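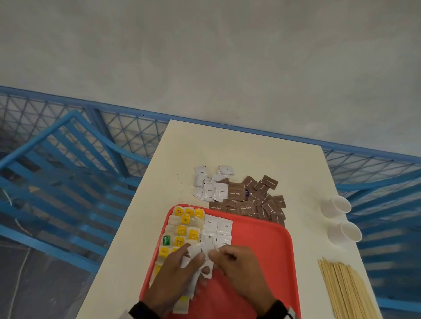
How to write a comparison essay on two short stories

Read both stories twice, the second time with a pencil. Your first reading tells you what happens. The second tells you that the gate in paragraph one was a symbol all along, which is annoying but useful.

Next, find a question that fits both. "Both stories are about families" will get you a polite tick and no marks. "Why do both narrators lie to their mothers?" gives you somewhere to go. Bohumila Dvořáček, who taught me this, would write "and?" in the margin until you found it. My record was 29 in one essay.

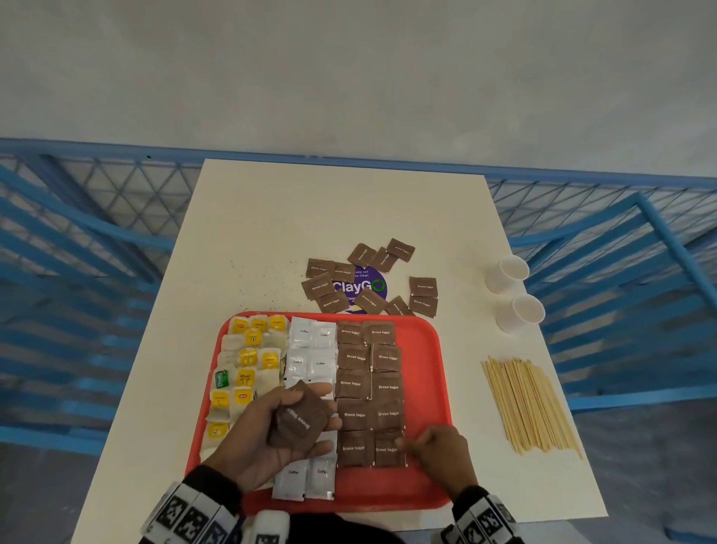
Now plan by topic. If you spend 489 words on the first story and then notice the second, you have written two short essays that happen to share a staple. Take narrator, setting and ending in turn, and deal with both stories under each.

Keep quotations short. Four or five words will usually do, and you must then say something about them. A quotation left alone in a paragraph does not explain itself, however hard you glare at it. 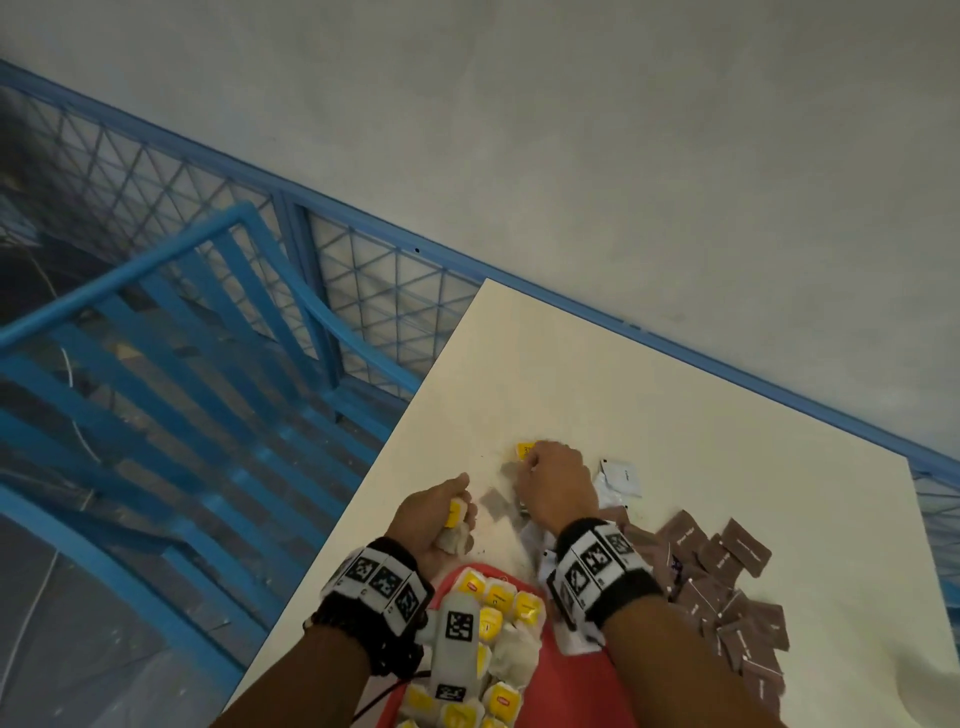 Go easy on "similarly" and "on the other hand". One of each per page is plenty. Try "while" or "where" in the middle of a sentence.

Write the introduction last, and keep it under 200 words. Leave out the dictionary definition of "compare".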